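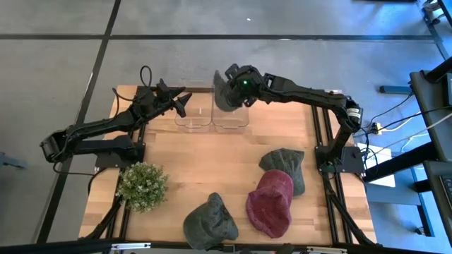 Von: Rohani Sutanto
An: Liste Haushalt und Aufbewahrung
Datum: Donnerstag, 19. März 2020
Betreff: Re: Kappen aufbewahren, ohne dass sie die Form verlieren

Liebe Liste,

vielen Dank an Gounder für die ausführliche Frage. Ich lese hier seit Dezember mit und habe bisher wenig geschrieben, auch wegen meines Deutsch. Bitte entschuldigen Sie, wenn ein Artikel falsch ist. Zu Kappen kann ich aber etwas beitragen, denn ich habe sie jahrelang falsch gelagert.

Gounder schrieb:

> Hallo zusammen,
>
> bei uns im Flur hängt eine Leiste mit Haken, und an jedem Haken hängen
> inzwischen mehrere Baseballkappen übereinander. Man bekommt die unterste
> nie heraus, ohne dass alle anderen herunterfallen. Meine Frau möchte die
> Leiste für Jacken haben, was ich verstehe.
>
> Jetzt überlege ich, die Kappen in durchsichtige Kästen zu legen, so wie
> man es mit Handschuhen und Schals macht. Gesehen habe ich die Tinby in
> der mittleren Größe. Angegeben sind 50 cm Länge, das würde genau auf
> unser Regalbrett passen. Es gäbe auch noch die Skosley mit Deckel, die
> sind aber höher und ich müsste ein Brett versetzen.
>
> Meine Fragen:
> 1. Legt ihr Kappen ineinander oder einzeln?
> 2. Deckel ja oder nein?
> 3. Was macht ihr mit den alten, die schon ganz weich sind? Ich habe eine
> grüne aus Baumwolle, die hat mehr Falten als ich, und ich will sie nicht
> wegwerfen.
> 4. Waschen vor dem Einräumen? Wenn ja, wie?
>
> Danke im Voraus
> Gounder

Ich antworte der Reihe nach, nur die vierte Frage nehme ich zuerst. Wer die Kappen ungewaschen in einen Kasten legt, der hat nach einem Sommer einen Geruch, den man schwer wieder entfernt. Das Schweißband ist das Problem, der Stoff oben weniger.

Zu 4, Waschen:

Ich wasche Kappen mit der Hand, in lauwarmem Wasser mit etwas Feinwaschmittel. Das Schweißband bürste ich mit einer alten Zahnbürste. Danach ausspülen, mit einem Handtuch drücken und niemals wringen. Zum Trocknen setze ich jede Kappe auf eine umgedrehte Schüssel, die ungefähr so groß ist wie ein Kopf. Die Heizung ist dafür kein guter Ort, der Schirm wird dort wellig.

Vorsicht bei alten Modellen: Im Schirm steckt manchmal noch Pappe. Man merkt es, wenn man leicht darauf klopft, es klingt dumpf. Solche Kappen darf man überhaupt nicht ins Wasser legen. Ich tupfe dort nur das Band mit einem feuchten Tuch ab. Eine habe ich so verloren, sie war von einem Ausflug nach Druvville und der Aufdruck war eigentlich hässlich, aber ich ärgere mich bis heute.

Dunkle Farben wasche ich getrennt. Mein dunkles Grau hat beim ersten Mal das Wasser gefärbt, beim zweiten Mal war es fast klar.

Zu 1, ineinander oder einzeln:

Das hängt von der Kappe ab. Es gibt die festen, bei denen die Vorderseite innen verstärkt ist, und es gibt die weichen ohne Verstärkung. Die festen stecke ich ineinander wie Becher, alle Schirme in die gleiche Richtung, und lege die Reihe in den Kasten. Bitte nicht die Vorderseite nach hinten eindrücken, um Platz zu sparen. Viele machen das so, und für eine Reise im Koffer mache ich es auch, aber nach Monaten bleibt der Knick.

Bei den weichen ist es nicht so wichtig. Die falte ich in der Mitte, die hintere Hälfte in die vordere, und stelle sie aufrecht hintereinander wie Karteikarten. Dann sieht man von oben jede einzelne und kann eine herausziehen, ohne die Nachbarn zu bewegen. Das war bei mir der größte Unterschied zu den Haken.

Ich habe zwei Kästen nebeneinander, einen für die Kappen, die gerade getragen werden, und einen für die übrigen. Früher hatte ich nach Farben sortiert. Es sah ordentlich aus — zwei Wochen lang. Mein Sohn sucht seine Kappe aber nicht nach Farbe, er sucht die, die er gestern hatte. Seit wir nach Gebrauch trennen, liegt am Abend viel weniger herum.

Zum Sortieren brauchen Sie einen großen Tisch. Ich stelle die leeren Kästen nach hinten an die Kante und lege die Kappen vorne hin, dann nehme ich eine nach der anderen. Wenn man direkt aus der Tüte in den Kasten sortiert, sieht man die Flecken nicht und auch nicht, welcher Verschluss kaputt ist. Bei Tageslicht geht es besser als am Abend, Schwarz und Dunkelblau kann ich unter der Lampe nicht unterscheiden.

Zu 2, Deckel:

Ich würde keinen Deckel nehmen, jedenfalls nicht im Flur. Im Flur kommt die Kappe vom Kopf und ist noch ein bisschen feucht. Unter einem Deckel bleibt diese Feuchtigkeit. Auch ist es eine Bewegung mehr, und bei uns führt jede Bewegung mehr dazu, dass die Dinge auf der Kommode liegen bleiben.

Die Skosley habe ich auch, sie stehen bei mir auf dem Schrank im Schlafzimmer. Dort liegen die Wintermützen von Frühling bis Herbst, ganz trocken, und dafür ist der Deckel gut gegen Staub. Für den täglichen Gebrauch sind sie mir zu tief. Man wühlt, und was unten ist, vergisst man.

Zu der Länge von den Tinby muss ich etwas sagen. Die 50 cm sind am oberen Rand außen gemessen. Ich habe ein Brett mit 97 cm Breite und wollte zwei Kästen mit der Schmalseite an Schmalseite stellen. Das geht natürlich nicht, es fehlen die letzten Zentimeter, und ich hätte es mit einfachem Rechnen vorher wissen können. Quer gestellt passen sie jetzt. Bitte messen Sie Ihr Brett zwischen den Seitenwänden und ziehen Sie noch etwas ab für die Finger, sonst bekommt man den Kasten nicht mehr heraus.

Noch ein Wort zur Höhe: Zwischen Kastenrand und dem Brett darüber habe ich 11 cm frei. Das reicht für die Hand mit einer weichen Kappe. Mit einer festen streift man oben an. Wenn Sie überwiegend feste Kappen haben, würde ich das Brett also doch ein Loch tiefer oder höher setzen.

Durchsichtig ist für diesen Zweck richtig, finde ich. Man sieht von der Seite, was darin ist, und ich brauche keine Etiketten. Der Nachteil sind die Kratzer. Nach einem Jahr sind meine vorne matt, wo man sie immer herauszieht. Ich wische sie nur noch mit Wasser und einem weichen Tuch ab. Ein Küchenschwamm mit der rauen Seite macht es schlimmer, das habe ich leider ausprobiert.

Zu 3, die alten weichen:

Hier bin ich keine gute Ratgeberin, ich behalte sie nämlich auch. Verblichene Baumwolle wird durch Waschen nicht dunkler und Falten in so altem Stoff kommen immer wieder. Was ein wenig hilft: die Kappe leicht anfeuchten, mit einem kleinen Handtuch ausstopfen und über Nacht stehen lassen. Am Morgen hat sie wieder eine runde Form, und nach einer Woche Tragen ist alles wie zuvor. Bügeln habe ich einmal versucht, mit einem gerollten Handtuch innen. Die Naht in der Mitte war danach glänzend, ich empfehle es nicht.

Meine Regel ist jetzt, dass alte Kappen eine Aufgabe bekommen. Eine ist für den Balkon, wenn ich die Pflanzen gieße, eine ist zum Streichen und eine liegt im Auto. Die Balkonkappe kommt auch nicht zurück in den Kasten zu den sauberen, sie hat einen Nagel neben der Tür. Vielleicht wäre das etwas für Ihre grüne, Herr Gounder, dann müssen Sie sie nicht wegwerfen, und im Flur ist sie trotzdem weg.

Ich habe auch selbst eine Frage an die Liste. Hat jemand Erfahrung mit Kappen aus Wolle und Motten? Meine zwei wollenen liegen in einem der Kästen ohne Deckel, und ich habe im Februar eine kleine Stelle am Rand gefunden. Es kann von Motten sein oder einfach Abrieb vom Verschluss. Lavendelsäckchen habe ich hineingelegt, jetzt riechen alle anderen Kappen nach Lavendel, und mein Sohn beschwert sich. Zedernholz soll schwächer riechen — aber wirkt es auch in einem offenen Kasten? Oder muss die Wolle doch mit in die Skosley?

Und falls jemand weiß, wo man die Klettverschlüsse hinten einzeln ersetzen lassen kann, wäre ich ebenfalls dankbar. Der Schneider in unserer Straße macht es nicht.

Mit freundlichen Grüßen
Rohani Sutanto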